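To: olgate-makers list
From: Chia-jung Tse
Subject: Re: Spring craft market at Skudcombe hall, table plan
April 2024

Hello all,

Thank you for the plan. I read it twice and I have a few remarks, which I put under your lines.

> We have 20 tables inside and 13 outside under the
> roof. Potters and glass people go outside, because
> the floor there is stone and easier to sweep.

I understand the reason, but my glazes look very flat in that shade. In January I was next to the big window and people picked up the bowls much more. If one of the jewelry sellers prefers to be outside, I am glad to exchange. I can also share with the weaver from Au, as we did before – her scarves hang high and my bowls stay low, so we do not disturb each other.
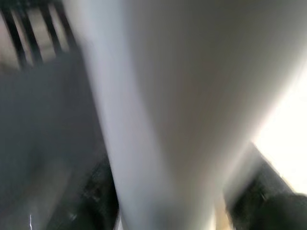
> Each seller may bring 2 lamps. Please no
> extension cords across the aisle.

Two is enough for me. Are there outlets along the back wall, or only near the stage? I would like to know before I pack, as my cord is short.

> The Wovetti quartet will play from opening until
> lunch. We would like to place them by the entrance.

I like their music very much, but last time by the entrance the visitors stood still to listen and nobody could come in behind them. On the stage they would be heard just as well. It is only a suggestion.
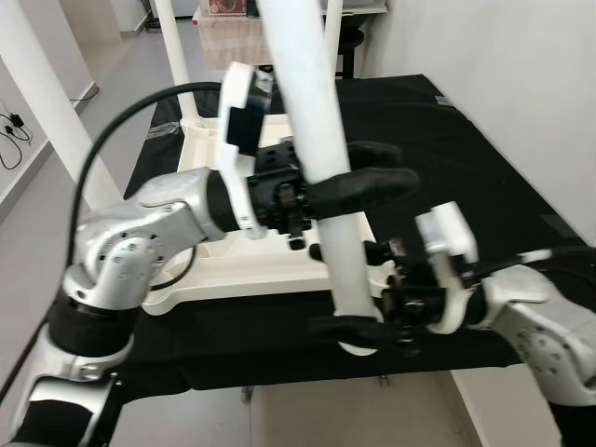 Fees and setting up

> The fee is 20 dollars per table, payable on the
> morning. Doors open for sellers at seven.

The fee is fine. Can it be paid before by check? I will arrive with both hands full and I prefer to have no cash box open so early. I also ask if we may park by the side door while we unload, or if we must go to the lot behind the church.

One more thing – the poster says "pottery, weaving, prints" but the wood carvers are missing. There is still space under the date if the printer did not start yet.

With kind regards,
Chia-jung Tse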